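3. Garments and Handling 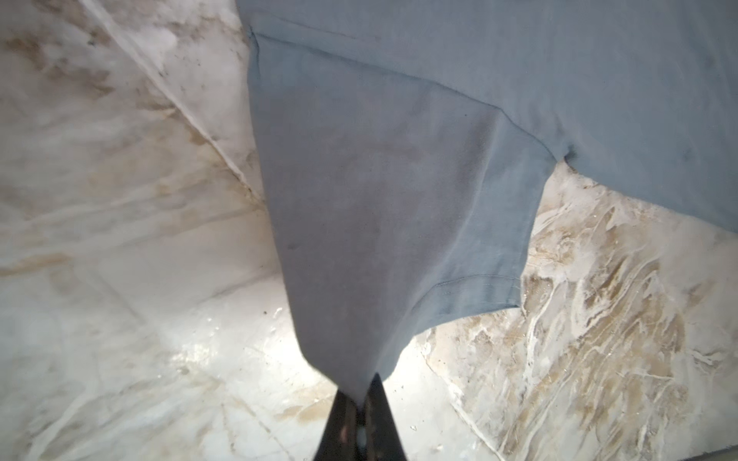 Figure 3. A grey-blue T-shirt held at one point. The cloth narrows towards the grip, and the sleeve hangs as a separate flap with its hem stitching visible.

3.1 Choice of garments

The study was restricted to short-sleeved T-shirts in jersey. Woven shirts were considered and left out, as the button placket and collar stiffen the upper part of the garment and would have to be treated separately. Trousers and towels have been covered at length in earlier work on domestic folding and are not discussed further.

The set consisted of 60 garments in adult and children's sizes. They were obtained second-hand by Gondal and Villalba over one winter, and none was bought new. Second-hand stock was preferred on two grounds. The sizing applied to new cloth during finishing alters its bending stiffness until it has been laundered several times, and the side seams of worn shirts have often twisted away from the vertical. Both effects bear on how a shirt hangs and on how easily its parts can be told apart. Garments with large printed panels were excluded, as a print behaves locally like a stiffer layer. Small marks, faded areas and light staining were accepted and noted on the record card.

Before first use each shirt was washed at low temperature without softener, dried flat, and left in the workroom overnight. No shirt was ironed. Creases from storage were therefore present to a varying extent, and we made no attempt to grade them.

3.2 Landmarks

Following the scheme proposed by Forsberg for household linen, we describe each garment by a small number of landmarks which can be found by eye or by touch. For the T-shirt we use 17, of which 4 are the sleeve corners. The remainder lie on the neckband, the shoulder seams, the underarm points, the side seams and the bottom hem.

Landmarks differ a good deal in how often they can be identified once the shirt is lifted. Hem stitching is among the more dependable cues. On most of the shirts it appears as a thin line parallel to the cloth edge, and it remains legible under moderate creasing. In Figure 3 the line of thread across the lower part of the sleeve is slightly lighter than the cloth and can be followed until the fabric curls at the edge. Seams without topstitching are weaker cues. The faint diagonal line near the top of the same garment could be read as a join or as a fold, and under our coding rules such a line is entered as "undetermined" unless a second cue supports it.

The notch formed where the sleeve meets the body proved useful in practice. Cloth tends to gather there, and short wrinkles run outwards from it into the smoother area of the body. Gilani and Pirzada, who coded the hanging states independently, both reported that they looked for the notch first and worked outwards to the sleeve hem.

3.3 Hanging states

A shirt held at a single point takes up a state governed by the position of that point, the weight of the cloth and the friction between layers. We distinguish three groups. In open states at least one sleeve hangs free of the body and its outline can be traced. In closed states both sleeves are covered by the body or folded inside it. Mixed states are those in which a sleeve is partly visible but its hem cannot be followed over more than half its width.

The grouping takes no account of how the state was reached. Two shirts lifted from quite different heaps may fall in the same group, and a single shirt put down and lifted again at the same landmark will not always return to the group it was in before. Repeat lifts were coded as separate entries for this reason. In all, 2,200 entries were made.

Tone was not used as a cue. Plain jersey in a mid colour shows a range of tones where it bends, and a soft shadow in the hanging part is easily mistaken for a stain, or a stain for a shadow. The coders were instructed to enter "surface mark" only for small spots with a definite edge, and to leave broader dark areas unrecorded.

3.4 Work surface and lighting

Folding was carried out on a flat surface cleared of other items before each session. Surface friction was not measured. Smooth surfaces let the lower layer slide when the upper one is drawn across it, and this was corrected by hand where the hem had moved out of line with the side seam. Room lighting was kept constant within a session but not between sessions.

Each shirt was folded by the same sequence: both sides to the centre line, sleeves laid back along the body, and the bottom hem brought up to the neckband in two turns. The sequence was abandoned and restarted if a sleeve was found to be turned inside out. Inside-out sleeves were most often noticed at the hem, where the turned allowance and the reverse of the stitching are exposed. The frequency of restarts by garment size is given in Section 4, together with the agreement between coders for each landmark.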